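Wednesday, after lunch

Sat down with Delwyn Wihongi to go over the August equipment list, and we got a good deal further than I expected, mostly because Delwyn had already rung both suppliers before I'd found a pen. The big question is still whether to buy two more hand-held grippers from Kerkow now or hold on for the Dronisach ones, which come with the nicer pads but a longer wait. I lean toward Kerkow. We know how the pivots wear, we have the right screwdrivers, and I'd hate to have people learn a new tool in the middle of a round of household tasks — we lost days to that last time.

Pads are the line I always put too low. I've written in 104 of them for the year, plus a spare set of screws for every pair of jaws, and Delwyn thinks that's about right if we're careful with rough or ribbed things like bottles. Grímsdóttir will hold the price for some 3 weeks, so there's no need to panic, but I don't want to leave it till the last day either.

Left out for now: the charging cabinet from Lestberg. Lovely thing, far too dear, and the old shelf will do us through winter. I'd sooner put that money into a second carrying case and a few more everyday objects for the tabletop work, small lidded boxes especially, as we keep coming back to those.

Delwyn is typing up the order and I'm to check the shipping.

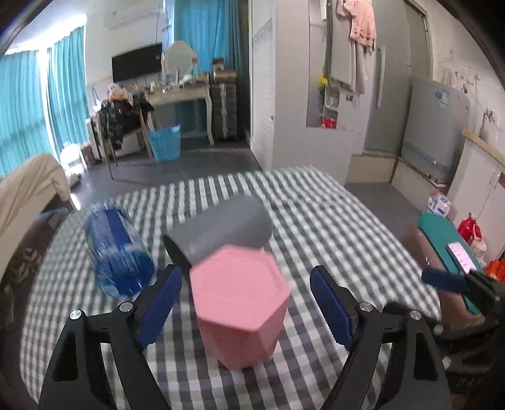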